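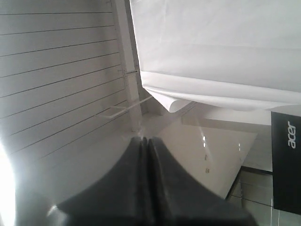
片付けロボ、もう使えるのか? 自分で確かめる手順

年末で時間ないので手短に。「小物をトレーに戻す」だけの作業をアームにやらせて、家や店で使いものになるか判定するまでのやり方。先に結論を書くと、条件つきで可。条件のほうが長い。

対象は、アームは手元にある、動かし方もだいたいわかる、でも「で、これ仕事になるの?」で止まっている人。組み立てと配線は飛ばします。

使ったもの
・アーム Cimach(手首カメラつき)
・二本指グリッパー Honduvow
・記録と再生のソフト Ilter
・縁の低いトレー
・無地の台
・掴ませる小物。硬いもの、柔らかいもの両方
・ストップウォッチ。スマホで十分 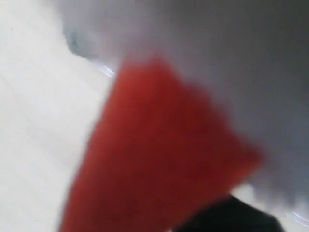

Igor Šimko
2024年12月30日

手順1 仕事を一文で書く

「机を片付ける」はダメ。「台の上のぬいぐるみを一つ掴み、トレーの中に置いて、指を離す」まで削る。一文に収まらなければ二つの仕事です。分けて別々に測る。

合格の線もこの時点で決める。私は一回60秒以内、落とさない、人が手を出さない、の条件にした。あとから線を動かすと絶対に甘くなる。なった。二回やり直した。

手順2 まず人間がやる

同じ台、同じトレー、同じ小物で自分の手でやって時間を測る。数秒で終わって虚しくなるけど必要。ここを飛ばした比較表、店で見せたら一瞬で突っ込まれます。「で、手でやったら?」

手順3 台の上を減らす

台の上は小物とトレーだけ。背景は白い布で十分。柄物は避ける。布の裾が台に乗ると指が引っかかるので、奥に落としておく。

ケーブル類は台の外へ。見落としやすいのがアームの可動範囲の真下。肘が下がったときに擦る。一度ゆっくり全周まわして目で確認。

トレーの位置はテープで印。剥がす予定のない印をつけてください。

手順4 小物の選び方

以外と大事。簡単な順に並べるとこうなる。

角のある箱
布の小袋
毛足の長いぬいぐるみ
長い耳や紐が垂れているぬいぐるみ
透明なもの、つるつるしたもの

箱で成功しても次の段の保証にはならない。逆に箱で失敗するなら、その先は全部中止。キャリブレーションからやり直し。

ぬいぐるみで困るのは、掴んだ場所と重さのある場所がずれること。帽子の端だけ挟んで持ち上がる、それを成功に数えるかどうか。
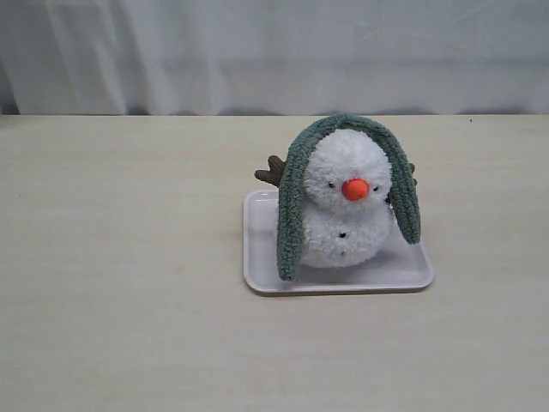
私は数えない。端だけだと運ぶ途中で回るし、トレーの縁に当たる。胴を挟めたときだけ成功。厳しめだけど、店に出すならこれくらいでちょうどいい。

毛足が長いと輪郭がぼやけて、ソフトの推定する幅が広めに出る。Ilterの設定で掴み幅を少し狭める。狭めすぎると今度は開いた指が上から当たって倒す。一段ずつ。一気に触らない。

あと白い小物を白いトレーに置く組み合わせは難しいです。難しいけど、家だと普通にある組み合わせなので外さないでほしい。

手順5 記録する

一回ごとに書くのは三つだけ。成否、秒数、失敗の種類。失敗の種類は最初から選択肢にしておく。

掴めない
途中で落とす
トレーの外に置く
指が離れない
停止(原因不明)

自由記述にすると夜中に自分の字が読めなくなる。経験談。

動画は残す。ただ全部は見返せない。今回は4日で157回、切り出した静止画が3,003枚。見たのは失敗した回だけです。成功の回も少し混ぜて見るべきだった。「成功」の中に、縁に乗り上げてから偶然滑って中に入ったのが混じっていたので。

手順6 カメラの癖を見る

手首カメラは近づくとぶれる。掴む直前がいちばんぶれる。つまりいちばん見たい瞬間が見えない。対処は二つで、下降の最後だけ速度を落とすか、横に固定カメラを足すか。

速度を落とすほうが簡単。ただし秒数が伸びる。60秒の線に引っかかったら固定カメラへ。

光沢のある面が近くにある現場は要注意。照明の映り込みを物だと思って寄っていくことがある。陳列棚、つや出しのカウンター、モニターの周りあたり。机の上でうまくいった設定をそのまま売り場に持っていくと、ここで止まります。先に照明の位置を確認して、だめなら時間帯を変えてててみる。

手順7 人の手間を数える

ここが本題。アームの秒数だけで判定しないこと。

・倒れた小物を起こした
・トレーを印に戻した
・非常停止を解除した
・ケーブルを避けた

全部、人の作業時間として足す。一日分を足してから、手順2の数字と並べる。私の場合、見守りの時間を入れた時点で人間の勝ち。見守りを外すと条件つきで引き分け。夜、誰もいない店で、決まった小物を、決まったトレーへ。急がない仕事。そこならいける。 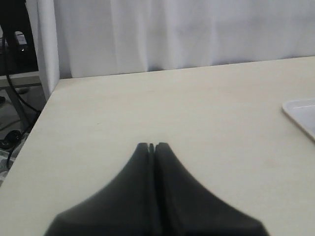
現場メモ/よくある質問

指を閉じたまま下りてくる
初期姿勢の保存ミスが多い。閉じた状態で保存すると毎回そこから始まる。開いて保存し直し。Honduvowは電源を入れ直すと閉じる設定になっていたので、起動スクリプトの頭に「開く」を入れた。

トレーの縁に当たる
目標点をトレーの中心に。小物の中心を縁の近くに合わせると、垂れた部分が先に触る。高さも一段上げる。離す高さが高すぎると転がるので、そこは見ながら。

家でやりたい。何から?
おもちゃ一種類とトレー一枚。洗濯物はまだやめたほうがいい。畳むのは別の話で、掴んで移すだけでもシャツはかなり荒れます。皿も割れるので後回し。

店でやりたい
棚の前に置く前に、机の上で手順5まで全部。Björklundという雑貨店の裏で試させてもらったとき、店長に最初に聞かれたのは成功率じゃなくて「止まったら誰が直すの」でした。答えを用意してから行くこと。私は用意してなかった。

何回やれば判定できる?
回数より、条件を変えたかどうか。同じ置き方を繰り返しても、その置き方に強くなるだけ。向きを変える、位置を変える、朝と夜でやる。変えた項目は記録に一列足して残す。

記録表のひな形は整理できたら置きます。2月になると思う。ファイル名がひどいので、先にそこを直してから。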